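Ravham House > Rooms & Upkeep > Walk-throughs > Small devices

Overview | Checklists | Past rounds | Contacts

June 9, 2022
By Fanni Veres

Small devices check, both floors. Did this fast between the delivery and the noon meeting so excuse the typing. Items marked OK need nothing. Items marked FIX have a name next to them.

1. Smoke alarms, test button – OK. Upstairs hall one is slow to stop chirping after the test but it stops.

2. CO alarm by the boiler – OK. Date on the back is fine, I moved the shelf junk that was in front of it. Please keep it clear.

3. Room thermometers and desk clocks – FIX, see comments.
Battery door shut: yes on all
Cracks in housing: none found
Leaking or swollen batteries: none
Display readable: NO on one
Stands up by itself: yes

Comment on 3. The blank one is the white upright unit in the Kisis room. Nothing on the screen at all, no faint digits either, I tilted it toward the window. Put in fresh batteries, waited, still nothing. Took them out and checked the contacts, no green crud. So either the screen is gone or its the board. Brahim thinks one of the springs isn't touching and wants to try bending it out a little. Fine by me, but if it's still dead after that it goes in the e-waste box, not back in the drawer. We had a dead one in the drawer since December and three people put batteries in it.

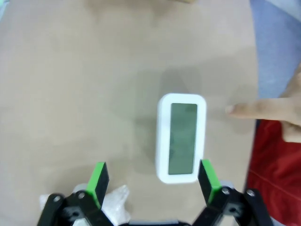
Until there's a replacement, that room has no temperature reading, so who ever opens up should carry the one from the Illés room over, read it after it settles and write it on the sheet. Don't guess. Noémi asked if we can use the number on the heater dial – no, that's the setting, not the room.

4. Button cells, storage – FIX (Dorottya). Loose ones in a cup on the window sill. They need to be in the lidded tin, top shelf, kids come through here on open days. Used ones taped over and in the other tin.

5. Power strips – OK except Pada room. One strip plugged into another under the desk. Unplugged it myself, Alun to bring a longer single one. Kettle does NOT go on a strip.

6. Chargers and leads – FIX (Alun). Frayed at the plug end on the old black phone charger. Binned. Any more like it, bin them too, don't tape.

7. Flashlights – 4 checked, all light up. One dim, changed the batteries.

8. Wall clock in hall – runs slow again. Not safety, but people keep missing the lock-up. Noémi has the step ladder.

Left over from last round: label for the fuse box still handwritten and the tape is peeling. Alun, second time asking.

Order list: room thermometer x1, big digits please, and AA batteries, the 144 box was the better price last time.

Signed off exept items 3, 4, 5, 6. Will recheck those when the strip arrives – FV

Previous round | Next round | Back to list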